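Getting Wrinkled Papers Flat Before You Put Them Away

Filed under: Home office, paper

In our house the papers come in faster than they go out. School letters, the water bill, warranty cards, the leaflet from the dentist. For many years I put everything in one drawer in the kitchen, and when the drawer was full I pushed harder. When we moved to Kivcombe I emptied this drawer into a shopping bag, and the bag stayed in the hall closet until April. The papers inside were in a terrible condition, but some of them I needed.

So I learned a few things about wrinkled paper, and I write them down for other people who have a drawer like mine.

Start with a clean, dry table

Wipe the table and then wait until it is completely dry. Paper takes up water very quickly, and a drop you did not notice will make a stain that goes through three or four sheets. Push the table against a wall if you can. Then the pages do not slide down behind when you turn around to get something.

Wash your hands too, and do not use hand cream before. I have one insurance letter with my whole thumb on it.

Open the bundle slowly

When several sheets are crushed together, the folds of one go inside the folds of the other. If you pull one page out by the corner, it tears. Put the whole bundle down on the table and loosen it with both hands, one on each side, from the outside to the middle. Old receipts are the worst, they are thin and they like to hide inside a bigger page.

Take out staples and paper clips as you find them. Keep a small dish for them. I used to leave them on the table, and later I scratched the wood with one.

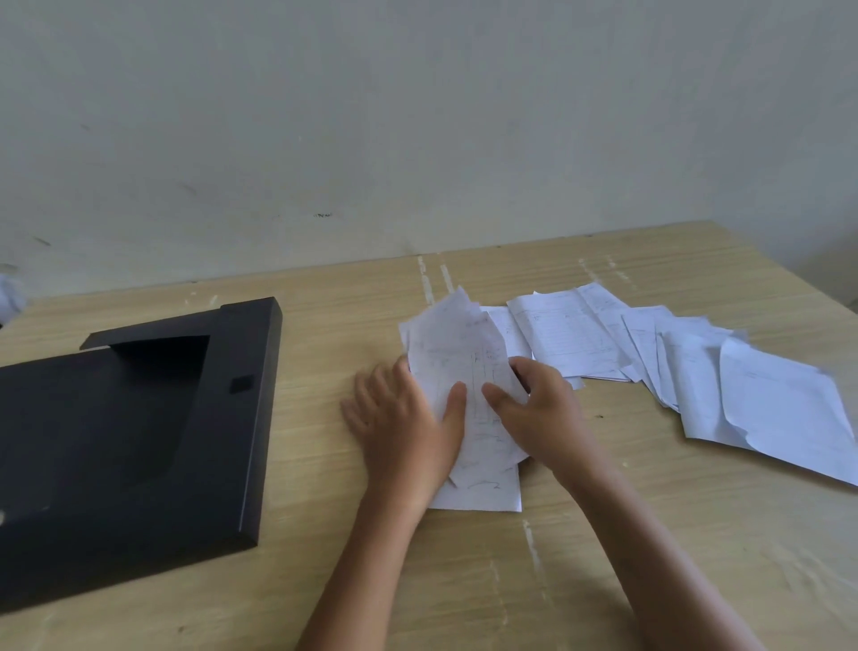
After the sheets are separate, smooth each one with the side of your hand. Go from the center to the edges, first up and down, then left and right. Do not rub hard on printed places. Ink from a home printer can smear if your hand is a little warm or damp, so put a clean sheet on top and rub over that one.

For a corner that is folded over, bend it gently one time in the opposite direction and then press it flat with your thumbnail through another piece of paper.

Pressing

Smoothing by hand takes away maybe half of the wrinkles. For the rest you need weight and time. Make a pile with the edges even, put a clean sheet under it and another on top, and then something heavy and flat. I use a cookbook of 1168 pages that I bought at the library sale in Skilham and never cooked from. A cutting board with some cans on it is also good.

Leave it overnight. If the paper was crushed very hard, leave it two nights, and change the order of the sheets in between, so the ones from the middle go to the outside.

Ironing, if you must

A warm iron works well on plain paper. Use the lowest setting, no steam at all, and a thin cotton towel between the iron and the page. Move the iron all the time. Try it first on a page you do not need.

Never iron receipts from a cash register. They are made with paper that turns dark from heat, and then you can not read anything. Do not iron photos, anything shiny, or anything with a sticker or tape on it.

What to keep and what to throw away

Do the sorting after the flattening. I tried it in the other order and I threw away the second page of a contract, which was stuck behind a pizza menu.

I make only three piles: keep, recycle, and shred. Everything with an account number or a signature goes to shred if I do not keep it. From my shopping bag I had 276 sheets, and after sorting I kept 17. I was a little ashamed, but also the closet was much better.

The box

A plastic document box with a lid is better than a cardboard folder for papers which were wrinkled once. They want to curl again, and in a stiff box they have no space for it. Choose one a little larger than your paper, so you do not have to push the corners in. Wipe the inside before you use it, dust collects there even when the box is new.

Do not fill it to the top. When the lid does not close easily, it is time to sort again, or to get a second box. Lay the papers flat and write on the first sheet in pencil what is in there. Labels on the outside fall off after some time, at least mine did.

If the box is kept in a basement or a garage, put one of those small drying packets from a shoe box in it. Our basement is damp in spring and the packet makes a difference. I change it when I change the batteries in the smoke alarm, then I do not forget.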